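Provthorpe Counter Helper
by Karaki

Shop / Kitchen and counter / Helpers

We get asked the same thing at the store every week, usually by somebody with a sink full of dishes waiting at home: can a machine do my chores yet? The answer for the Provthorpe is "a few of them, slowly, if you're patient with it," and we'd like you to know that before you fall in love with it (we did, and we still fuss over ours every morning).

The Provthorpe is a single arm on a weighted base that parks at the end of a counter or a packing bench. It picks things up, carries them a short way and puts them where you've taught it to. Bowls are a real strength. Give it a stack of them and a shelf and it will happily work away while you get on with supper, and it hardly ever chips one!
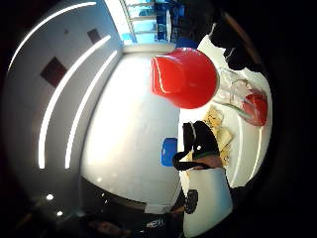

Soft and crinkly things are another story. A plastic bag changes shape the moment you touch it, and what looks like a good place to grab can fold up into nothing. The Indent fingertips that come in the box are much better at this than last year's flat pads, but we'd still call bags a coin toss, and we wouldn't ask it to put away the groceries on its own. Straps and cords are hard for it too. A person just hooks a finger through and lifts, and it's a funny thing to realize how much you know without ever having learned it.

Shop owners tend to be happier with it than households, I'll say that plainly. A bench where the same boxes turn up in the same place all day suits it nicely, while a family kitchen at 6 p.m. is about the toughest room there is.

What comes in the box
Arm and weighted base
2 sets of Indent fingertips
Gratent bench clamp
Power cord and printed setup guide

Good to know
Lifts up to 5 pounds
Fingertips are good for 4000 grips, then swap in a fresh set
2-year warranty on the arm, fingertips not included
Wipe down with a damp cloth, please don't hose it

New software is due in August and is meant to help with bags. We'll update this page once we've tried it on our own counter.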